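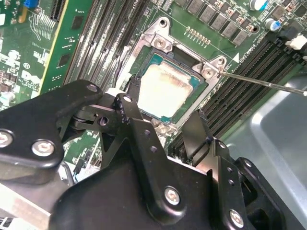

Warnby Election Satire Collection

Contents

The collection holds 174 short pieces of political satire written for small magazines and reading groups. Most are mock sermons, false prophecies and end-of-the-world stories in which a candidate or a party turns up as a figure from scripture. A smaller number are fake speeches and letters to the editor. All of them are in English. Four were translated from Slovak by their authors and are marked as such.

Every piece is fiction. Quotations inside the texts were made up by the writers and should not be used as a record of what any politician said.

Sources

Ledesora: a quarterly, now closed. The editors passed on their back files, including pieces that were accepted but never printed.
Clernent: a reading series with an open floor. Texts come from the scripts the readers handed in, so some have stage notes left in brackets.
Šimko: a small press. Only the pamphlets are included, as the press kept the rights to its books.

Files

texts/ has one plain text file per piece, UTF-8, with blank lines between paragraphs.
index.csv has one row per piece.
notes/ has longer remarks on pieces where the text was hard to settle.

Columns in index.csv

id: matches the file name in texts/
title: as printed, or the first words if untitled
source: ledesora, clernent or simko (no accent in this column)
form: sermon, prophecy, speech, letter or other
words: length of the piece, not counting the title
translated: yes or no
strong_language: yes or no
biblical_source: book and chapter where the debt is plain, otherwise empty

No piece is longer than 2000 words. Longer submissions were left out instead of being cut.

Preparation

Spelling has been left as the author had it, including American spelling and invented dialect. Clear typing errors were corrected and listed in notes/. Curly quotation marks were changed to straight ones. Page numbers and running heads were removed by hand, and a few may have been missed in the Ledesora files.

The form column was filled in by two readers working apart. Where they disagreed the piece was marked as other - so that label is a mixed bag and not much use for training a classifier.

Known problems

The writers mostly share one side of politics, and it shows. Revelation is used far more than any other book. Several Clernent scripts end suddenly where the last sheet was lost. Two pieces in the Šimko pamphlets share a title, so use the id to tell them apart.

Use

Free for teaching and research. Please credit Warnby and the source named in the index. Authors kept their copyright, and reprinting a whole piece needs their permission. Requests to remove a text are dealt with on the first Monday of the month.

Changes

Version 2: added biblical_source, fixed broken accents in the translated pieces, moved editorial remarks out of the text files and into notes/.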